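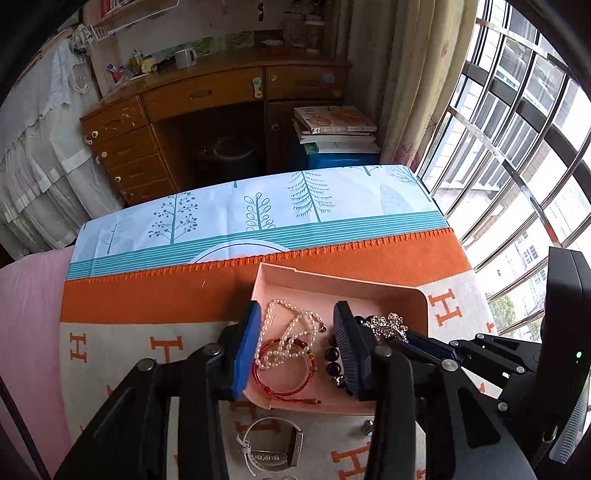
Figure 3. Hand-held gripper over the jewellery tray, bedroom setting, Jiko set.

4.2 Tangled small items

Jewellery was the hardest group by far. We recorded 127 demos with the hand-held gripper, 80 kept for training, rest held back or dropped. Policy is the same as in 4.1 – no changes to the Huerta backbone. Strings of beads lying over thin cord (Fig. 3) give the most trouble: the policy closes on both and lifts niether cleanly. 11 of the held-back demos start with such an overlap. Training on the Orisport set first, 600 steps, helped a bit with clasps, not with cord. Soft blanket under the tray also matters, tray tips when a jaw presses the rim. Hard table tests are in 4.3.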